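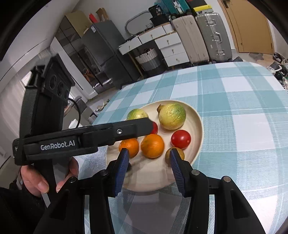
Undia Evening Walks

README for the walk notes and survey answers, version 3
Last updated 06/08/2023

This folder holds the notes from the evening walks through the Brirkby district, together with the answers people gave when we stopped them on the street. The walks looked at how residents and visitors use the river path and the shopping streets after the stores close, and what makes them stay out or head home.

Contents

walks.csv has one row per stop on a walk. Columns are walk_id, stop_id, street, start_time, weather, noise and notes. Noise is a rating from the walker, not a meter reading.

answers.csv has one row per answer, 3,000 rows in all. Columns are answer_id, stop_id, question_id, answer_text, answer_language and age_band. Most people answered more than one question, so rows are not people.

questions.txt lists the wording of each question in the order it was asked. Question 3 was reworded after the first walk. Answers to the old wording are marked 3a.

streets.csv matches the short street names in walks.csv to the names on the city map. Two lanes behind the Urbonaitė arcade have no official name and carry ours.

How the walks were done

There were 40 walks. Each started at the Bileo fountain at dusk and followed one of the set routes. Walkers worked in pairs, one asking and one writing. Two walks were stopped early by rain and have no answers, so answers.csv covers 38 walks. The rained-out walks are still in walks.csv with "rain stop" in the notes column.

Answers were written down by hand and typed up later. Spelling was corrected. Place names were left the way people said them, including old names for the market hall.

Known problems

Start times on the first route were rounded to the quarter hour.

Age band is the walker's guess and is blank where the walker did not want to guess.

Under-18s were not interviewed, so the notes say little about teenagers, who are a large part of the evening crowd near the station.

The east bank is thinly covered. Do not use these files to compare the two banks.

Use

Free for teaching and research. Please do not try to identify anyone from the answer text. If you publish from the files, name the version you used.

Corrections go to Xóchitl Cisneros. Include the stop_id or answer_id.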